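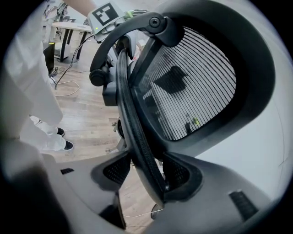
Site visit report: Cokia, Fendale

The visit to the Cokia site at Fendale took place on 8th January and lasted one morning. Cokia takes back office furniture from companies that are moving or closing floors, checks and cleans it, replaces worn parts and sells it on. Most of the volume is swivel chairs. The purpose of the visit was to look at the introduction of automated handling on the chair line and at the new job that has come with it.

The line

Chairs arrive by truck and are placed by hand on a roller section. They pass through inspection, cleaning, parts replacement and a final function test covering gas lift, tilt lock, armrests and casters. Until last year every transfer between stations was manual. An operator took hold of the chair, lifted or turned it, and set it down at the next position. Up to 50 chairs pass through one operator's hands in a shift, and a fair share of those have to be tipped so that the mechanism under the seat can be reached.

A fixed two-arm cell, which Cokia calls Tan, now performs the transfer between cleaning and parts replacement. It handles nine chair models. Anything else is diverted to the manual lane by the operator at inspection, who selects the model on a touch panel. There is no automatic recognition yet. The cell runs behind a light curtain and stops if the curtain is broken. Restart requires a key and a walk around the cell.

Cycle time in the cell is longer than for a trained person. The plant accepts this because parts replacement is the slowest station in any case, and a short queue ahead of it was normal before Tan was installed. The effect on daily output was described as neutral.

Teaching by demonstration

The part of the visit of most interest to our group was the teaching room. Motions for Tan are not programmed point by point. An operator takes a hand-held gripper in each hand and handles a real chair with the tools in place of bare hands. Printed markers on the tools allow their position to be tracked, and the recorded motions are then used to train the controller. The tools and the training software are supplied by Lokora.

Chairs are awkward objects for this. The backrest swivels independently of the base, the armrests on some models rotate, and mesh backs give very little to hold on to. Visitors were told that early recordings concentrated on the backrest because that is where people instinctively reach. The results were poor: the seat turned away during the lift. Current practice is to hold low, near the seat, with one tool on each side. A second set of recordings covers the approach only, with no lift at all.

The room has a wood-look floor and ordinary furniture. Cables run over the floor, and we noted this as a trip hazard for anyone carrying a chair. Our hosts intend to route them overhead in February.

A recording block lasts 20 minutes and is followed by a break. Each operator does no more than three blocks per shift and spends the remaining time on the line. The limit was requested by the operators themselves after the first trial week, mainly on account of wrist fatigue. The tools have to be held away from the body, and the closing force comes from the fingers. We tried one set. The grip is comfortable, but it takes several attempts to judge how far the tips are from the surface, and the usual feedback from the fingertips is missing.
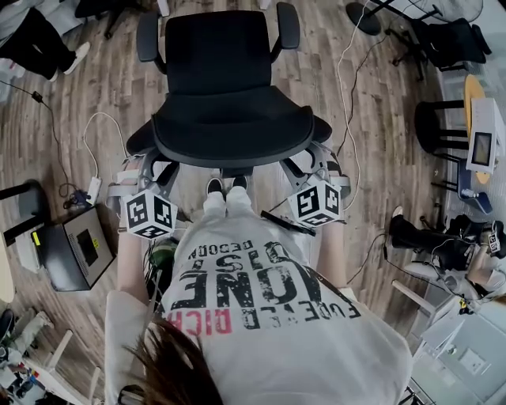 Effects on the work

Staffing on the chair line has not been reduced. The transfer position itself has gone, and the hours have been redistributed to inspection, the manual lane and the teaching room. Operators rotate through all of them. Teaching is voluntary and is paid at the same grade as parts replacement, one step above the old transfer job.

The physical load has changed in kind. Lifting and tipping are down for the nine models covered. In the manual lane they are unchanged, and the chairs sent there tend to be the heavy ones: high-back executive models and older units with steel bases. An operator who spends a full shift in that lane may lift more weight than before. The rotation plan is supposed to prevent this, but it is kept on a whiteboard and we did not see a record of past weeks. We suggested keeping one.

Operators we spoke to had mixed views on teaching. Those with long experience on the line found it slow. They are asked to repeat a motion they consider trivial, at a reduced pace, and to discard any attempt in which a tool slips. On the other hand, they are consulted on how a model should be handled, which did not happen when the cell was first specified. The decision to tip a chair forward at the parts station instead of laying it on its side came from an operator and is now the standard for both people and the cell.

Two further points were raised. Operators wanted to know whether recordings could be traced to an individual and used to compare performance. Cokia's answer is that files are stored under a session code and that the list linking codes to people is deleted monthly. The second point concerned recovery after a fault. When the cell drops or jams a chair, the nearest person clears it, and that person is usually at parts replacement with a chair of their own half open on the bench. No time is allotted for this in the station plan.

Open items

Cokia will send the fault log for the cell and the list of models planned for the next extension. We have asked for the marker layout of the hand tools and for the written instructions used in the teaching room, if Lokora agrees to release them. A return visit is proposed once the overhead cable routing is finished.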